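Home | Essays | Workshop Notes | Letters | About | Subscribe

We use cookies to remember your preferences. Accept | Manage

Let the Hands Do the Talking

By Blažena Beneš
Sunday, October 2, 2022 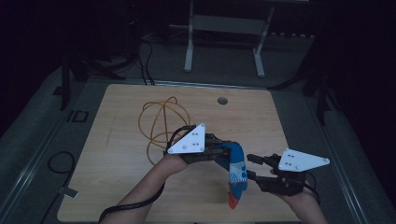
What is the best way to show a robot how to do a household job?

With your own hands, holding the same sort of fingers the robot will have, doing the job at a decent pace and doing it many times over. Remote control has its place and I'll get to it, but if I had to pick one method for teaching a machine the fiddly business of laundry, it would be that one.

I came to this view slowly. For most of my working life I programmed arms the old way, with a pendant in one hand and a coffee in the other, nudging a joint a hair to the left, saving the point, nudging again. It suits a factory. A weld seam sits where the drawing says it sits. Then Matúš Havlíček talked me into spending part of July at the Ornska workshop, where the subject was socks, and I have been a bit of a bore about it ever since.

A sock is a marvellous thing to give a robot. It has an opening you can hardly find when it's lying flat. It stretches, it rolls up on itself, it hangs differently depending on where you pinch it. Try writing down the instructions for picking one up and turning it the right way round and you'll be at it until dinner. Yet your fingers know. Pick it up by the cuff, let the toe drop, and you've sorted out which end is which before you've had a thought about it. All that know-how sits in the wrists and fingertips, and a hand-held gripper lets you hand it over without ever having to put it in words!

The strap-on grippers do something else I hadn't expected. They make you worse at the job, in exactly the right way. My bare hands have ten fingers' worth of cheating available. I can roll a cuff between thumb and forefinger and feel the seam. With a pair of stiff jointed fingers over each hand I lose nearly all of that, so I start working as the robot will have to work. I let gravity help. I pass the sock from one side to the other. I set it down and pick it up again from a better spot. By the end of my first morning I had a whole new set of habits, and every one of them was something a machine could copy.

Now, the case for remote control. Matúš is fond of it and he argues his side well. When you steer the actual arms from a distance, he says, whatever you record is something the robot has truly done. Its reach, its speed, the awkward place where the elbow won't go any farther, all of that is baked in. If you work by hand you can lean over the table in a manner no bolted-down arm could manage, and then you've taught it a trick it can't perform. He's right about this. I caught myself at it, twisting my shoulders to get at the far side of the table like somebody fishing a coin from behind the couch.

But have you ever tried to fold anything by remote control? There's a small lag, and the sense of touch is gone or faked, and you turn very careful. Everyone does. The recordings come out slow and full of little hesitations, and the robot learns the hesitations too. I did my share on the Clirent rig, a lovely piece of engineering, and I moved through that laundry as if it were wired to explode. My colleague on the Polák station was quicker than me but had a sore neck by lunch. With the hand-held grippers I was chatting about hockey and getting through the basket.

The pace matters because the quantity matters. One tidy demonstration is worth very little. You want the sock bunched up, the sock inside out, the sock with its toe folded under, on a bare table and on a messy one with a bit of cable lying about. Our first batch ran to 133 takes, and we still found gaps in it. Seven of those were thrown out for one fault, which was me, reaching too far. At four in the afternoon it is much easier to talk yourself into another go if the going is pleasant.

I also think there's something decent in the method. Programming by pendant asks a person to become a technician before she can teach anything. Showing by hand asks her to be good at the job. The aunt who has folded for a family of six, the fellow who has run a hotel linen room half his life - these are the people I'd like to see at the table, and paid properly for it, too. Their skill has never been written down. It ought to be credited when it's passed along.

People sometimes bring up the old automata at this point, the writing boys and clockwork musicians. I saw a cam drum once with the year 1779 scratched on its end, and I stood in front of it far longer than my husband thought reasonable. Somebody had filed the shape of a gesture into brass, bump by bump. We're doing a cousin of that work, except the gesture can now come straight off a living arm.

Where do I think it goes from here? A mix, most likely. Collect the bulk by hand, then use remote control for the last stretch, correcting the robot when it gets stuck on its own. Matúš and I have more or less agreed on that, though he'd put the split somewhere else. The folks at Zorkon have offered us a month with their arms next year, and I've already started setting aside odd socks. My neighbours are leaving theirs on the porch in grocery bags. Stripy ones are especially welcome.

Get new essays by email. Enter your address to join the newsletter. Unsubscribe at any time.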